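Open lab day at Rovance, Bresden

I got in with the second group and could have stayed till closing! The Cutstead team showed us their method for teaching grippers to handle cables, trained on just 699 demonstrations.
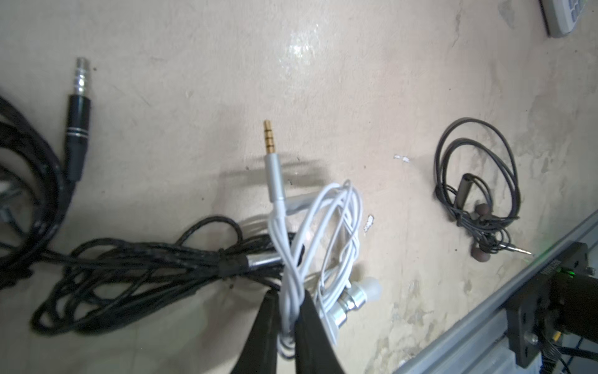
Cables are awful for robots because they never hold one shape. The method plans the next pinch from a close-up view, with up to 73 candidate grips scored first. I loved seeing two black fingers close on the white earphones, with darker tangles on either side. They're back in May, and I'm going.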